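Why Do Tall Things Fit in Small Cups?

A cup for holding things is a simple tool. You put long, thin things in it and they stand up. Standing up, they take less room on the table than they do lying down, and they are easy to grab.

The best-known one is the pen holder. Many are made of metal mesh, a sheet with lots of tiny holes in a pattern. Mesh is light, and dust can fall through it. You can also see a bit of what is inside, so a lost eraser is easy to spot. 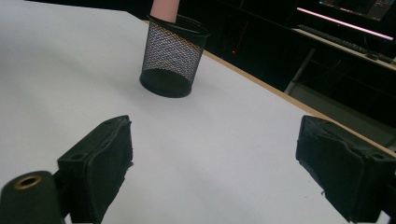

What Makes a Cup Tip Over?

Every object has a balance point. When the balance point of the cup and everything in it stays above the bottom of the cup, it stands. When it moves out past the edge of the bottom, the cup falls.

Pencils are thin and light, so 16 of them can share a cup without trouble. A hairbrush is different. Most of its weight is in the head, and the head is the wide part. Put it in handle first and the heavy end is up high -- the bristles stay clean that way, but a light cup may wobble.

There are 2 easy fixes. Use a cup with a wide bottom, or drop a few clean stones in before the brush. Lower the handle slowly until it touches the bottom, then let go.

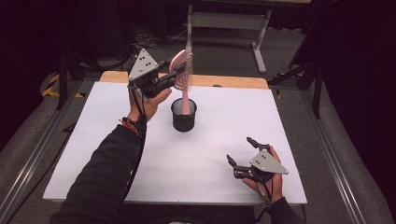
Michalis Alexiou wrote to us that his brush fell over every time until he put 3 flat pebbles from the beach in the cup, and he wants to know if sand would work too. It would. Sand is heavy and fills the gaps around the handle, but it sticks to anything damp, so dry the brush handle first.

Try It

Find a plastic cup and a ruler. Stand the ruler in the cup and push gently near the top with one finger. Now add some coins and push again. Write down what changed.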